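Reseña: organizador de cubiertos Dedasa para cajón, seis meses después

Publicado el 15 de abril de 2025 por Pacita Maglaya

Compré el organizador extensible de Dedasa en noviembre, cuando cambiamos la cocina de sitio y me quedé con un cajón más ancho que el anterior. Vivo en Plerkville desde hace años y el español no es mi primera lengua, así que pido paciencia a los lectores con las palabras técnicas de carpintería.

El modelo se llama Ignacio. Es de bambú, con dos alas laterales que salen hacia fuera, y la tienda Zurnberg me lo envió en una caja bastante grande. Pagué 24 euros, con el transporte incluido. Había otros más baratos de plástico, pero ya tuve uno y se manchaba con el té.

Lo primero que noté fue el olor. No es desagradable, pero durante la primera semana los tenedores olían a madera nueva. Lo dejé abierto una noche junto a la ventana y mejoró mucho. Las alas se deslizan con un poco de resistencia y esto me gusta, porque no se mueven solas cuando cierro el cajón con fuerza (mi marido siempre cierra con fuerza).

Los compartimentos largos son cómodos para cuchillos de mesa y cucharas de servir. El pequeño de delante, en cambio, es demasiado corto para mis cucharillas de postre, que tengo que poner en diagonal. También echo de menos una base antideslizante. Le puse debajo un trozo de tela de goma y desde entonces no se ha movido.

Para limpiarlo uso un paño húmedo y después lo seco enseguida. Las instrucciones recomiendan aceite mineral dos veces al año; yo lo hice una vez y el color quedó más oscuro, casi como miel. En una esquina apareció una grieta fina —la vigilo, pero de momento no crece.
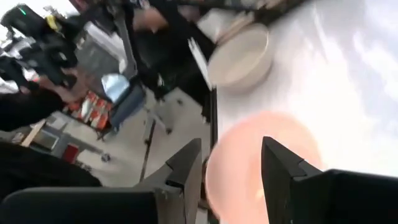 Un bol en rosa pálido, sobre la mesa.

A quien tiene un cajón estrecho no se lo recomiendo, pues cerrado ya ocupa bastante. Para un cajón normal o ancho me parece una buena compra, y yo lo volvería a elegir por este precio. Le doy cuatro estrellas de cinco. La quinta la pierde por las cucharillas.

En Zurnberg venden también la versión para cuchillos grandes. Todavía no la he probado; si la compro, escribiré otra reseña.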